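Notes from the Mending Table

I said last month I'd get around to the subject of denim repair, and then April got away from me, so you're getting it now, and you're getting a lot of it. Make some tea.

Three of you wrote in after the sock issue to ask the same thing, which is whether it's worth fixing jeans at all once the inner thigh has gone. My answer is yes, nearly always, but it depends when you catch it. If you hold the leg up to a window and can see light coming through in a little haze, you're in great shape. That's the moment! The blue threads have worn off and the white ones are hanging on, and you can put a patch behind it and stitch back and forth and nobody at the grocery store will ever know. If there's a real hole, you can still do it, it just takes longer and it'll show.

My own habit is to use a piece of old shirt for the patch. I know plenty of people swear by denim on denim, but two layers of heavy cloth at the top of the leg is stiff and it rubs when you walk. I wore a pair like that to my cousin's graduation and I was miserable by lunch. A worn cotton shirt, washed a hundred times, is soft and flat and it bends with you. Cut it an inch bigger than the thin spot on every side. Round the corners off. Baste it in with big ugly stitches you can pull out later.

For thread, I've been using up a cone I bought from Pukach when they were clearing out their back stock, a grayish blue that looks wrong on the spool and disappears on the cloth. Don't match your thread to the jeans when they're new - match it to how they look now, in daylight, after a wash. I bought a gorgeous deep indigo once and it stood out like ballpoint pen.

Girish Tiwari asked at the last get-together if he could do all this on a machine, and of course he can. He has an old Novmont that his aunt left him, and it goes through a hem like butter. The trick is getting the leg flat under the needle, and on skinny legs you may have to open up a side seam to do it. I'm too lazy for that, so I sew by hand in front of the TV. It takes me two evenings for a decent-sized patch. Girish did his in under an hour and I'm trying to be gracious about it.

A few of you also asked about washing. I go longer between washes than my mother would like, inside out, cold water, and I hang them over the shower rod. The dryer is hard on a fresh patch because the shirt cotton and the denim shrink at different speeds and you get a pucker. If you've already got the pucker, a steam iron and some patience will take most of it out. Do the knees first and leave the waistband alone. 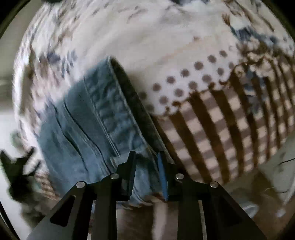

Then there's the question of which pairs to keep. I had 9 in the mending basket at New Year's, which is a silly number for one person, and I made myself try on every single one before I threaded a needle. Four didn't fit and haven't since I lived on Trillingate Road. Those got cut up for patches and pocket linings, and the legs of one pair became a very good draft stopper for the back door (rice in the bottom, rags on top, sewn shut with the leftover thread).

Speaking of pockets, Konrad Mayrhofer sent me a long email about replacing a whole pocket bag, with drawings, and I'm going to run it next time because it deserves its own page. He uses pillowcase fabric. He also puts his coin pocket back in a size larger so his thumb fits, and now I want one.

If you'd like to bring something to the next evening, bring it clean, please, and bring your own scissors if you have a pair you like. We start at 7 p.m. in the room over Nautiyal, same stairs as before, and the light's better on the street side so come early if your eyes are like mine. I'll have needles and plenty of shirt scraps, mostly stripes.

Questions or patch stories: just reply to this newsletter | © Notes from the Mending Table | Back to top

Last updated: May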